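About Cillow

Cillow began in a laundry room, and in many ways we have never left it. Hooman Rahimi had spent years looking after the linens at a small guesthouse, and when it closed he came home with a car full of baskets and a great many opinions about how people wash their clothes. His neighbor Kwaku Odoi had three children, a tired washing machine and a hallway you could hardly walk down for the piles. They spent one long February sorting out that hallway together, and by the time the floor was showing again they had the beginnings of a business, although it took them a while longer to call it one.

These days we help families, renters and a handful of small inns set up a laundry corner that suits the way they live. We come to your home, we look at the space you have (it is often a closet, and we are very fond of closets), and we talk with you about who wears what, how often it gets washed, and where it tends to pile up in between. A first visit usually takes 40 minutes, a bit longer if there is coffee. After that we draw up a simple plan, bring the baskets and shelves that fit, and stay for the first load so that everyone in the house has done it once with us there.

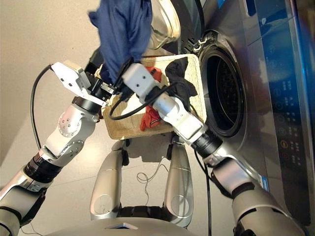 We are basket people, and you will hear a good deal about baskets if you invite us over. Hooman keeps 30 different kinds in the workshop and can talk about any of them for longer than you might think possible. Our advice for most homes is still the plain one: a woven basket with a rectangular rim, set on the floor right in front of a front-loading machine, so that a red top or a dark blue one has only a short way to travel between the basket and the drum. Stand it close enough to reach without stepping, but leave room for the door. If you have a tall person and a short person sharing the work, we will try it with both of them before we settle on a spot.

Our sorting lessons came later, and they were Kwaku's idea. He noticed that people would happily buy a basket and then go on washing everything together, so he started giving short evening classes around his kitchen table. We have now welcomed 256 students, among them new parents, college freshmen and one retired baker who came twice because he enjoyed the company. The classes cover reading care labels, dealing with collars and cuffs, and folding a fitted sheet, a subject on which our 2 founders still do not agree.

Most of our woven baskets come from Filali, a family workshop we have bought from since our second year. They are patient with us when we ask for a rim a little lower or a weave a little tighter, and they will mend a basket as gladly as sell a new one — we love them for that. If yours has a loose strand or a worn corner, bring it by and we will send it along with the next batch.

The workshop is open most mornings, and there is nearly always a load running in the back. Come and say hello, bring your questions, and bring the stained shirt you have given up on too. Hooman will want to see it.

Share this page · 30 shares · 2 comments

Last updated in February

Contact us | © Cillow. All rights reserved. | Back to top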